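Fridge swap rebate opens for Ovham renters

Renters in Ovham can now get money back on a new fridge, after council signed off on the long delayed appliance swap last night. Applications open straight away. First in, first served, and there's a cap.

The deal: $583 off an approved fridge, for households holding a concession card and a lease with at least six months left to run. Old unit has to go. No keeping it in the garage for beer, the council says, that was the whole trouble with the last scheme.

Berwyn Landeg, who runs the tenants' advice desk on Hopkin Street, has been pushing for it since October. He says old fridges are the thing people ring him about more than anything bar mould.

"You get a place, there's a fridge in it that's older than your kids, and the landlord says it's not part of the lease so it's your problem," he said. "Meanwhile it's running day and night on your power bill. People were turning them off overnight in winter. You can't live like that."

Council received 1351 responses to its household energy survey, its biggest return yet. Fridges came up again and again in the comments, along with hot water and draughty windows. Nothing in this round for either of those. Windows may get a look in next year's budget, no promises.

Two suppliers on the list so far. Goltitz, out on the highway, will handle delivery and take the old unit away on the same trip. Litis is pick-up only, but has the smaller models for flats and units where a full size one won't fit thru the kitchen door. More shops can apply to join until the money runs out.

Landlords don't have to agree to the swap if the old fridge belongs to the tenant. If it came with the property you'll need written permission, and a form for that is at the Hopkin Street desk. Get it signed before you order. The rebate can't be paid afterwards.

Not everyone's happy. A few speakers from the gallery wanted pensioners who own their homes included as well. That was voted down, though staff will report back on what it would cost.
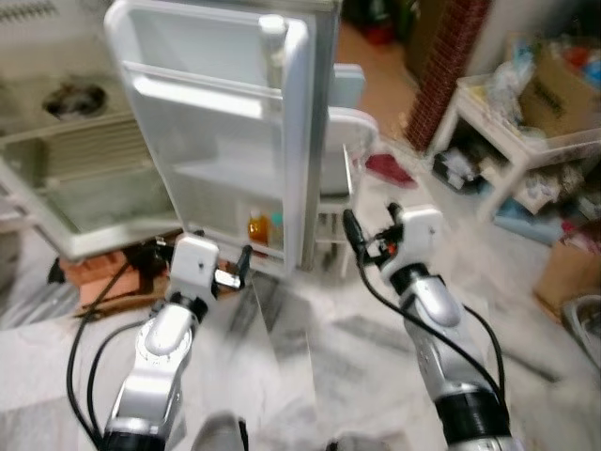

OVHAM, 18 June 2025

Some tips from the advice desk for anyone waiting on a swap. Check the door seal first, a perished seal can be replaced for a lot less than a new fridge. Close a strip of paper in the door and give it a tug, if it slides out easy the seal's probably gone. Leave a gap behind the unit so air can get round it. Don't put hot food straight in.

Applications take 13 working days to process, and the council will write to you either way. Bring your card, your lease and a recent power bill. Limit of one fridge per household. Questions to the Hopkin Street desk, wich is open mornings only, or the front counter at council.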